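## 4. Living with the Runari kit

Section 3 covered what we bought and how we set it up. This one is about using it, and I've written it in the first person because most of it is my own experience at the table, with notes from my co-author Angeliki Chrysikopoulos where she saw things differently (she often did). If you only care about the policy results, skip to Section 5.

### 4.1 What we were trying to find out

Raduvia sells the Runari as a complete way to collect two-handed manipulation data without a robot. You get a pair of hand-held grippers, the cables, a set of spare finger pads and a year of their cloud service, Zula, which takes your raw recordings and hands back cleaned, time-aligned episodes. The pitch is that a person can pick up the grippers and be recording useful demonstrations the same morning. We wanted to know if that holds up in a small lab like ours, with people who have other jobs to do.

We had a point of comparison. For two years we'd used the older Rengifo kit, and everybody in the group had opinions about it. I tried hard to keep my soft spot for the Rengifo out of the scoring, but readers should know it's there.

Eight people took turns as operators. I'm one of them, and so is Maya Yammine, who had never held a hand-held gripper of any kind before this study and turned into our best operator by a mile. Between us we recorded 757 episodes of a small-parts sorting task: pick an item out of a divided box, move it to a clear tray, let go, carry on. The items were deliberately a mixed bag. I wanted things that are easy for a parallel gripper, things that are annoying, and a couple that are just mean (anything thin and flat lying in a shiny compartment goes in that last group!).

### 4.2 The station

The station is a plain wooden table on carpet, in our big dark recording room. We kept it simple on purpose. The clear tray goes on the operator's left and the divided box on the right, and the operator stands at the near side with a gripper in each hand. We didn't tape down positions for the tray or the box. Angeliki wanted to, and we argued about it over a couple of lunches. My view was that a bit of drift between episodes is free variety. Hers was that it's also free noise, and that we'd regret it when we tried to compare operators. We went my way, and Section 5.3 is where I pay for it.

One thing I liked right off: there's nothing to strap on to your hands. You hold the grippers, you squeeze, the fingers close. The Rengifo had a wrist brace that took forever to get comfortable, and two of our operators just refused to wear it by the end. With the Runari you can put a gripper down, scratch your nose, pick it back up and keep going (please stop the recording first).

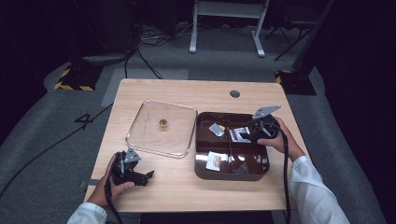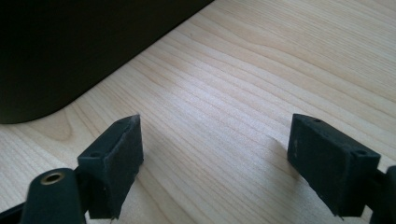
*Figure 3. The sorting station in use with the hand-held grippers. First picture: head-height view, with the right gripper lowered into the divided box and the left one near the table's near corner. Second picture: view from a gripper's own camera, with the two finger pads at either side and open tabletop between them.*

### 4.3 The two views, and why I care about both

Our episodes carry a head-height view as well as the gripper views, and I'd been skeptical about needing the first one. The gripper camera gives you the fingers and whatever is right in front of them, at a nice steady position in every recording, and for closing on a part that's really all you want. Look at the second picture in Figure 3, though. You get the pads, you get wood grain, and you get the corner of something big and dark. From that alone I couldn't tell you where the tray is. The head view knows. It has the tray, the box and both hands all at once, and when we came to work out which compartment an operator was going for, it was the only view I trusted.

The head view has its own trouble, and it's mostly the box. We picked a glossy dark brown one (my fault, I liked how it looked), and in the lower-right compartment the reflections partly cover the dark metal part lying there. The clear tray has a similar problem with its rim, which catches the light along the edges. I decided to leave both in. Real benches are full of shiny plastic, and a kit that only works with matte white bins isn't much use to me. If you want clean segmentation masks, buy a dull box.

The other thing you'll notice from the head view is how much of the working area the right gripper covers up. When it goes down over the white package in the upper-right section, the jaws hide part of exactly the thing I'd like to see. The gray metal plate on top doesn't help with that either, angled up the way it is. The gripper view fills the gap some of the time, and I'd call the two views a good pair. I just wouldn't pay for either one by itself.

### 4.4 Cables

Oh, the cables. Each gripper has its own black cable that hangs down past the edge of the table, and you feel it. It's a light tug, and for the first few episodes I was sure I'd stopped noticing it. Then I watched my own trajectories next to Maya's and found I'd been cutting my reaches short on the right side, all day, without knowing. She'd worked out early on that you can leave a loop of slack by your hip before you start. We put that in the instructions and made everybody redo their practice block.

I asked Raduvia if a wireless version is planned. They said they'd have something to show in September, and that's as much as I got out of them. For now the cables are a fair trade in my book -- no batteries to charge, no dropouts, and the Rengifo's dropouts were the main reason we went shopping in the first place. Angeliki rates the cables much lower than I do, and she's the one who had to keep the floor tidy, so weigh that as you like.

### 4.5 Finger pads

The pads are black rectangular blocks with a textured covering, mounted on dark arms. Raduvia's manual says to swap them on a schedule. We ignored the schedule and swapped by feel, meaning we changed them when an operator complained. In the close view in Figure 3 you can see how they look in service: light scuffs, some pale specks, lower edges a little rough. Cosmetically I don't mind any of that. What I wanted to know was whether grip suffers, and we did a small side test where Maya picked the same brass-colored fitting up over and over with scuffed pads and then with fresh ones. We couldn't separate the two sets in slips or in force. It's one part and one operator, so please don't build a maintenance plan on it.

Where the pads do fall short is on anything flat. They're thick, boxy things, and getting under the edge of a card lying in a compartment is a real chore. Operators found their own ways to do it. Some dragged the card up the compartment wall, some tipped it with one pad and chased it with the other. This is lovely for variety and pretty awful for imitation learning, where you'd like everyone to more or less agree. I'd gladly pay extra for a thin-lipped pad, and I've told the company so.

### 4.6 Zula

The cloud side was better than I expected, and I went in grumpy. You upload at the end of a session and the episodes come back with the streams aligned and a quality flag on each. Of our 757 episodes, Zula flagged 80 as unusable. I went through every one of those by hand (it took most of a weekend, and I don't recommend it) and agreed with nearly all of them. The ones I'd have kept were mostly slow, careful grasps on the card, where the operator held still for so long that the service decided the recording had stalled. That bothers me a bit, given that those were some of our hardest and most useful demonstrations. There's a stall setting you can loosen, but it's buried in the project options and I only found it after we'd finished.

From the episodes that passed we drew a training set of 500 for the experiments in Section 5 and held the remainder back for evaluation. We kept the operators mixed in both groups.

Support was friendly and quick. I wrote in as an ordinary customer, without mentioning a paper, and got a proper reply from someone who had clearly used the grippers herself. We paid full price for the kit and for the service, and Raduvia has had no say in this text.

### 4.7 Would I buy it again?

Yes, for tabletop work with parts you can pinch. New people got going quickly, the recordings lined up, and nobody hurt a wrist. For flat or very thin items I'd wait for different pads, and for anything where the operator walks between stations I'd wait for the cables to go away. Angeliki's version of this paragraph would be shorter and would have the word "cables" in it more often. Maya has asked if she can keep using the left gripper for her own project, and we've said yes as long as it's back on its hook before the Section 5 reruns start.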